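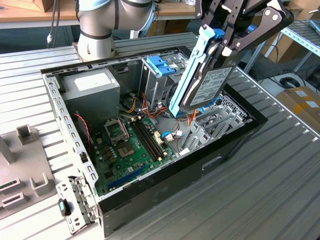

Three grippers, one old PC and a lot of muttering

If you want to find out whether a robot gripper is any good, don't give it a foam cube. Give it a desktop computer with the lid off. I've been writing about automation for 14 years and I've watched a great many arms stack a great many cubes, very nicely, and then fall to bits the moment somebody hands them a cable.

So when Loria, who refurbish office machines and would love some help with the dull bits, offered me a bench and an elderly tower case, I said yes before they'd finished the sentence. I turned up on Thursday morning with three grippers to try: the Bameo, the Drumier and the Dzene. The jobs were simple to describe. Handle the hard drive in its blue plastic caddy, get in and out of the case without snagging anything, then have a go at the cables.

The Bameo is the cheap one, at 569 pounds, and I wanted it to win (I always want the cheap one to win). It has a lovely strong squeeze. The trouble is that it only really has the one squeeze, and plastic caddies don't care for it. I spent ages in the settings and got it a bit gentler, but never gentle enough that I'd leave it alone and go for a cup of tea. 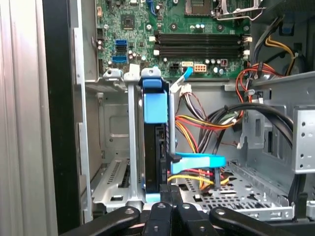 Down among the wires: the gripper's view of the drive, with the empty memory slots beyond.

The wrist camera was the thing I hadn't expected to care about. From the bench camera you get a nice tidy picture and feel terribly confident. Switch to the wrist and it's all wires! Yellow ones, red ones, orange ones, all in the way of where you'd like to put your fingers. I ended up with both views open side by side and my nose about a foot from the screen.

Next up was the Drumier, which costs over 3000 pounds and comes in a much nicer box. It closes slowly and smoothly and you can tell it to stop at a whisper of pressure. With the drive it was a pleasure. With the cables I found it a touch wide, and I kept having to come in at a silly angle to keep the knuckles clear of the metalwork.
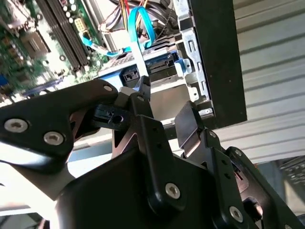 Connectors are where I'd tell anyone to spend their testing time. A drive is a big flat thing and it forgives you. A little black plug on the end of a flat cable wants to twist as soon as you pinch it, and if you've grabbed it a hair off centre you'll be pushing at the socket from the wrong direction and swearing. The Dzene was my favourite for this. It's 1000 pounds, the software looks like it was drawn by somebody in a hurry, and I had to restart it twice before lunch, but I could feel my way in with it - small nudges, a pause, another nudge - in a way I couldn't with the other two.

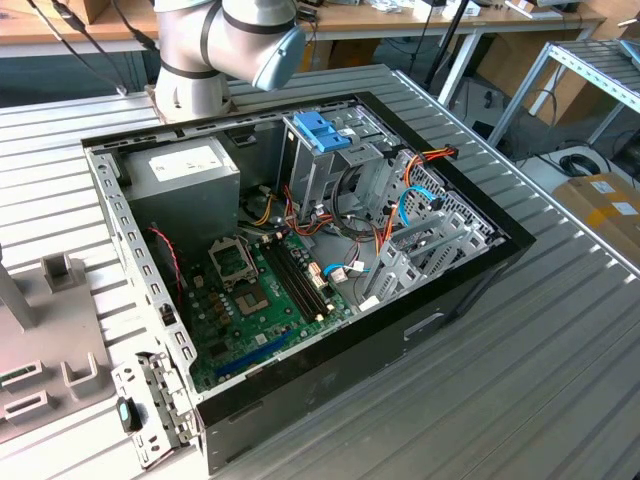
I should say a word about the arm, as I'd rather taken it for granted. Every gripper adds its own length, and a longer hand means the elbow ends up somewhere different when you reach over the back of the case. I had to redo my approach positions each time I swapped, and that ate far more of the day than the gripping did. If you're planning a trial of your own, allow for it.

For Loria I'd pick the Dzene and pester the makers for better software. If all you ever move is drives and you've got the money, have the Drumier. The Bameo would be fine on tougher parts, and I've asked to borrow it again in November with a set of softer fingertips.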